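Undton toy library to move into former shoe shop

Families in Undton will be able to borrow toys and games from a high street address from November, after the town's toy library agreed a lease on the former Balogun shoe shop.

The library has worked out of a side room at the Flamine Road health centre for the past 3 years. It opens there for two hours a week, and members have to collect their toys before the baby clinic needs the space.

The new premises will open four mornings a week and one evening, with the last loans at 6.30pm. There will be room for a play area at the front, a counter, and shelving along the back wall for the larger items – ride-on toys, wooden kitchens and train sets – which are now kept in a garage on the other side of town and have to be booked a week ahead.

Titilayo Ibrahim, who runs the library, said the lack of space had been holding it back.

"We have parents who work mornings and have never once been able to get to us," she said. "They ring up and ask if a neighbour can collect for them. An evening session was the thing people asked for most, and we couldn't offer it at the health centre."

Members pay £2 a month and can take out up to four items at a time. Loans last three weeks and can be renewed unless another family has asked for the same toy. The charge will stay the same after the move until at least the spring.

Puzzles and sorting toys for children under three are the most borrowed items, followed by dressing-up clothes and building sets.
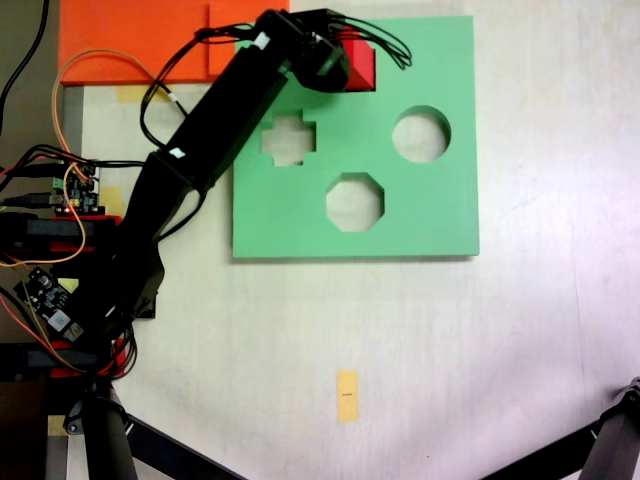
A shape-sorting board with cross, circle and octagon holes, and a red block.

The library's membership has grown by almost 40 per cent since last winter. Ms Ibrahim puts this down to the cost of new toys and to families passing the word on at school gates. Grandparents make up a growing share of borrowers, and many of them join for the school holidays only. A short-stay membership for those families is being looked at.

The shop has been empty since Balogun closed its Undton branch last year. The lease runs for five years, with a break after two. Rent for the first year will be met by a grant from the Zotano Fund, which supports small projects in the town centre, and the library has to find the rest itself.

Work on the building began last month. The old carpet has been taken up, a ramp is being fitted at the front door, and the stockroom will become a washing and repair area with a deep sink. All returned toys are cleaned and checked before they go out again. Sets with missing pieces are put to one side, and if the pieces do not turn up within a month the set is broken up for spares.
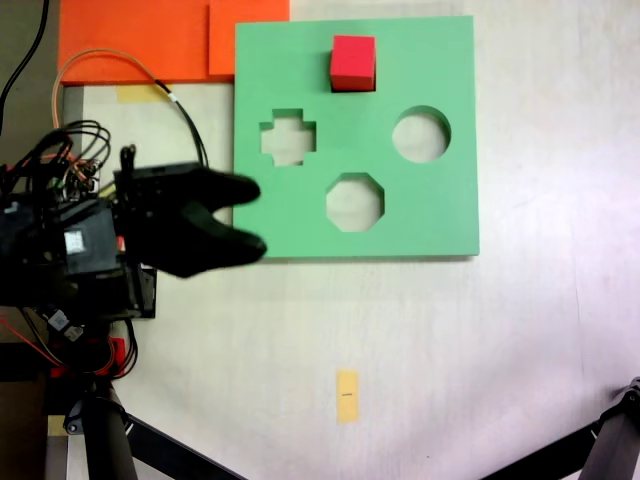
Sorting boards help young children learn to match shapes.

A sale of surplus toys will be held at the health centre before the move. Prices will start at 50p. Soft toys will not be included, and nor will anything that needs a mains plug.

The library is also asking for donations, but only of certain kinds. It has more jigsaws than it can store and will not be taking any more until the new year. Things on the wanted list include toddler puzzles with chunky pieces, musical instruments, marble runs and board games in languages other than English. Items should be clean and complete, and can be left at the health centre reception on weekday mornings.
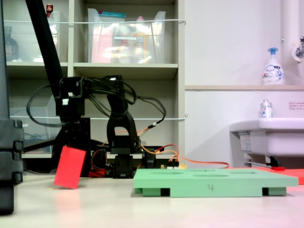
Larger donations, such as slides and play tables, should be arranged by phone first as there is nowhere to put them until the shop is ready. The library can collect from addresses in Undton and the nearest villages.

Some traders have asked where parents will leave their cars. The bays outside the shop have a 20-minute limit, and the number 34 bus, which stops opposite, does not run after 6pm. The town council said it would look at the time limit on the bays but had made no decision.

Existing members do not need to rejoin. Toys due back during the week of the move will be given an extra seven days, and there will be no charge for late returns in that time. New members can sign up at the health centre until the last session there, or at the shop once it opens. Proof of address is needed.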